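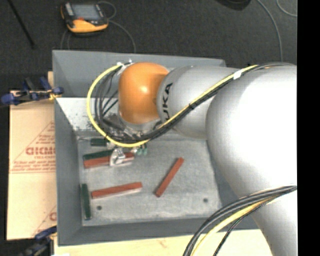 Blocks in one of the grey bins, Plollville.

Print this page | E-mail this page

New bins for the block store

The block store at Plollville has changed over to deep grey bins with sloping sides. They replace the cardboard trays on the Wolirik shelving, which had started to sag in the middle.

The store holds 3,000 blocks, and they are still sorted by size. The smallest go on the bottom shelf and the longest by the door. Labels go on the short end of each bin – please leave the old numbers off, as the list has been redone. Bin 61 is for chipped or split blocks waiting to be looked at.

Groups at Ogunleye and Drirov can borrow up to nine bins at a time. Bins should come back with the same sizes in them as when they went out. Mixed bins take a long time to sort, and in February two groups had to wait while this was done.

The old trays are stacked in the corridor and are free to anyone who can use them. Any left at the end of the month will go for recycling.

To book bins, ring extension 511 before noon.

Print | E-mail to a friend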